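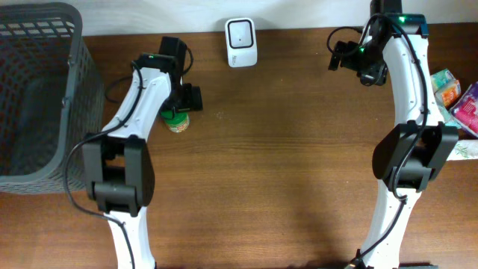 Has anyone had a dining table refinished by one of those mobile services, and did the finish hold up? I got a quote of 900 dollars from an outfit called Brimden, who say their hardwax oil is "maintenance free for life". I don't buy it. My table is wood, a warm brown with the grain running in streaks from side to side, and I'd hate to lose that look under something that turns orange. The salesman wouldn't tell me what was in the product – only that it was "European".
Violeta Navarrete, Salem
Sep 22, 2024

Haris Farooqui
No oil is maintenance free. I've oiled my own table for years and it wants a fresh coat whenever water stops beading. Ask for the name on the can and the safety sheet. If they won't hand those over, keep your money. As for orange, that's mostly old oil-based varnish. Have them do a patch on the underside and live with it a few weeks before you sign anything.

Talha Mirani
just use polyurethane, water based, satin. Mine cost a fraction of that and the kids haven't killed it yet

Iqra Paracha
Check whether it's veneer first. Look at the end of the top: if the grain lines don't carry over the edge, go very easy with the sander. A man in Ninden went straight through mine and then sent me a bill.

3 comments

Lucimara Cordeiro: "For life" – whose life? Get it in writing.

Talha Mirani: satin shows less dust too

Violeta Navarrete: Asked for the safety sheet. They've offered me a discount instead, so I'm waiting until October and getting another quote.

Contact us | © Clallidov Community Help | Back to top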